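Does a Shoe Rack Keep an Entryway Tidy? Project report, Todville, March 2018
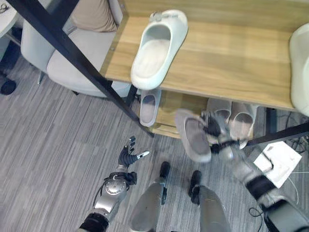

Vendula Kubíček thinks the question is the wrong one: people who put their slippers away would do it with a cardboard box, and people who don't will walk straight past any rack you buy them. I started out wanting to prove her wrong and I am less sure now.

The claim I set out to test comes from the sort of advice you find in every home magazine, that an open rack by the door "trains" the household. I doubted it. A wooden rack with a black metal frame looks neat with slippers on it, but looking neat and changing habits are different things.

Method. We kept a log through February at the Stutside house. Each entry recorded one pair and where it had been left. That gave 300 entries, of which 96 were pairs on the floor. I had hoped for 500, but people got tired of writing things down, and I suspect the missing entries were mostly floor ones.

Results. Slides and slippers that come off without bending down ended up on the top shelf. The lower shelf did worse. It is darker down there and you have to stoop, and several people admitted they pushed shoes under it with a foot. Pairs also got split between shelves, which the log sheet had no box for. I marked those as put away, and Vendula objects to that.

Problems. There was no log from before the rack arrived, so I can't say it improved anything. The house also knew it was being watched. If I did this again I would spend the first two weeks recording the bare floor and say nothing about why.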